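June 14, 2018

Randomizing the boring stuff

So the rerun finished overnight and I've been grinning at a spreadsheet since breakfast. For those who haven't followed along, I've been working on a grasping policy that learns entirely in simulation, and since last October it has had one embarrassing habit: it learns the furniture. Train it in one room and it does beautifully in that room. Swap the chairs for different chairs and it starts reaching for the wrong spot on the table, even though the thing it's supposed to pick up hasn't moved an inch!

The usual fix is to randomize everything, all the time. Colors, lights, camera, textures, the lot. I tried that for months. It works, sort of, but training gets painfully slow, and the policy ends up timid. It hovers. You sit there watching it hover and you want to reach into the monitor and push its elbow.

Then Neusa Araújo sent me a two-line email asking why I was randomizing the object and the background on the same schedule. I didn't have an answer. I still don't have a good one, but I do have a new schedule, and I want to write it down while it's fresh.
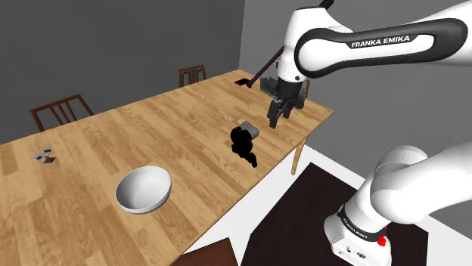
The method is really two clocks. The slow clock changes the things the arm has to deal with, and the fast clock changes everything it should learn to ignore. For a table like this one, the bowl and the clutter near the gripper sit on the slow clock, so the policy gets a good long stretch to practice on one layout. The dark chairs, the rug and the gray walls go on the fast clock, and they change every 5 episodes. By the time the layout moves, the policy has seen it against so many rooms that the room has stopped meaning anything (that's my reading of it, anyway, and I'd love to be argued with).

I built 36 rooms for this, all out of the Birkedent furniture set, and kept a separate batch of layouts for testing that the policy never trains on. Each run was tested on 1655 grasp attempts. With the old schedule it failed 516 of them. The new one isn't fully scored yet, so I won't quote a number, but the failures I've gone through so far look completely different. They're slips and bad approach angles, the kind of mistakes a grasping policy ought to be making. The timid hovering is nearly gone too, which I didn't expect at all.

Things I don't know yet: whether the fast clock can go faster, whether lighting belongs on the fast one or the slow one (I've moved it twice and can't decide), and what happens with thin objects, which were always the worst of the bunch. I also haven't touched real hardware with this version, so please don't read any of it as a claim about a real kitchen table.

Next up is porting the whole thing over to Viteck, my scheduling script, which currently assumes there's only one clock and says so in about forty places. If you've tried splitting your randomization like this, even if it flopped, please write to me. I'd especially like to hear about the flops.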